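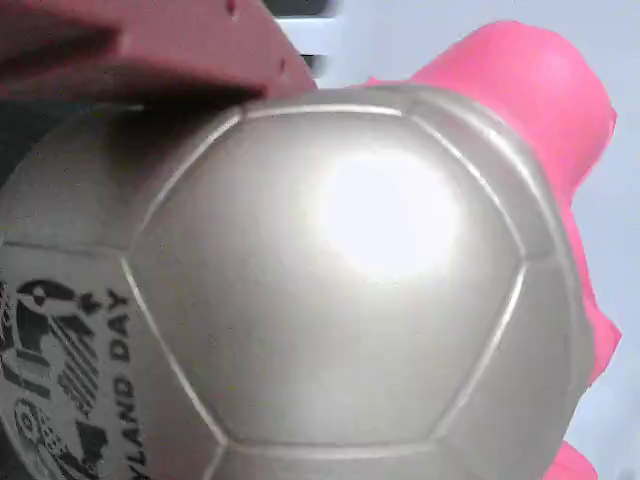

Chapter 4
Evaluating a Packaged Gripper Kit

A buyer who orders a gripper kit acquires a set of decisions made by someone else. The maker has already settled the length of the fingers, the shape of their inner edges, and the range of objects the kit is meant to hold. The task of the evaluator is to find out whether those decisions suit the work at hand. A large ball is a demanding test object for this purpose. Its surface curves away from the fingers in every direction, and on a ball with a satin finish, such as the silver-gray one with raised seams, a bright patch of glare can hide part of a panel from a camera placed close to it. Students should record such conditions before they record any result.

This chapter follows the review of one product, the Firkach two-finger kit, carried out at the Trumham training center under the direction of Treasa Tierney. The kit was offered at a price of 395 dollars and supplied with printed fingers, mounting hardware, and a short manual. The review was completed on June 12, 2019, and consisted of 47 trials with soft and hard objects. The full trial sheet is given in Appendix B.

Section 4.1 deals with the fingers themselves. A stepped inner edge offers several flat faces on which an object may rest, and the evaluator must note which of them makes contact in each trial – the tip, a ridge farther back, or both.
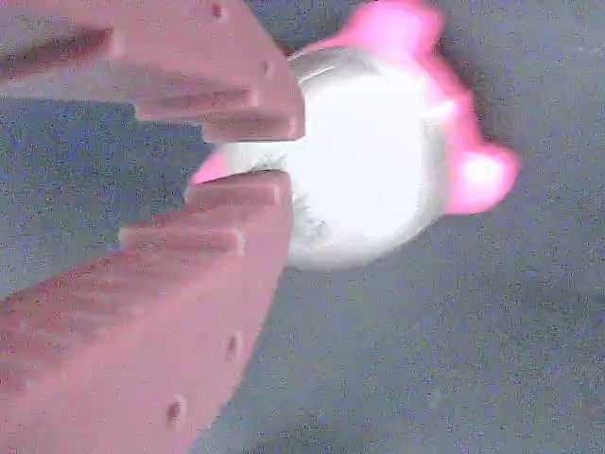
Contact at the tip alone should be entered separately from contact along the finger, even where the object is held in both cases. The two kinds of grip place different loads on the mounting hardware, and the manual rates them differently. The maker states a service life of 2,000 closings for each pair of fingers, a figure the review did not attempt to confirm.

Section 4.2 turns to the terms of sale, including spare parts and the return period. Section 4.3, contributed by Amirhossein Bagheri, compares the kit with the Mulder rental service – an option that smaller workshops may prefer. Readers who have not yet studied grip force should review Chapter 2 before continuing.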